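Blocks on the Table - A Little Gallery

Saturday, March 27, 2021
By Wojciech Zieliński

Well, I promised a few of you that I would finally put something up about the blocks, and I have been promising it since August, so thank you for being so patient with me. Those of you who have followed this page for a while know that I have a soft spot for plain colored building blocks, the big chunky kind with no knobs or grooves or clever little catches. I grew up with a sack of them under the stairs at my grandmother's house, and I suppose I never really got over it.

The set I have been writing about this winter is the one we all call the Sanholm set, after the street where the old shop used to be. There are 600 pieces in the full collection if you count the small ones (and I did, over two very rainy evenings, with a pot of tea going cold beside me). Most people only ever take out the long bars and the thick flat pieces, and I can't blame them, they are lovely to stack. The long bars make the best bridges and the best towers, and they will also teach you patience, especially if you try to stand one on its end with somebody walking across the floor in the next room!

I am fondest of the colors. Red and purple are a pair I would never choose for curtains or a sweater, but in blocks they look so cheerful side by side that I find myself reaching for those two first, every single time. My sister says the purple is really more of a violet, and we have had that conversation so often now that I have decided to let her win it.

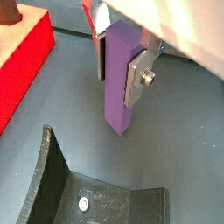
A long purple bar held upright just off the dark tabletop, with a big red block over to the left.

I do like a dark surface under the blocks. For years I built on a pale pine table, and the yellow pieces got lost on it, and so did I when I was looking for them. Something in the gray or blue family lets the bright colors speak up for themselves - an old bedspread will do nicely if you don't have a table that suits, though you will want to pull it good and flat before you start on anything tall.

A few people wrote to ask how the softened edges hold up. Very well, in my experience. The corners on mine were never sharp to begin with, and after all this time they are perfectly pleasant in the hand. I wipe the pieces down with a barely damp cloth and leave them out overnight, and then they go back in their box by color, or at least they do when I am in the mood for sorting.

If you have a set of your own and would like to tell me what you build with it, please do write. I read every letter, though I am slow about answering, and I am always glad of a new idea for a bridge.

Recent galleries
Dogbe Street Toy Fair, Both Days
A Rainy Afternoon with the Civwood Train
900 Buttons in a Biscuit Tin
Grandmother's Sewing Box
Two Dollhouses, Before and After Paint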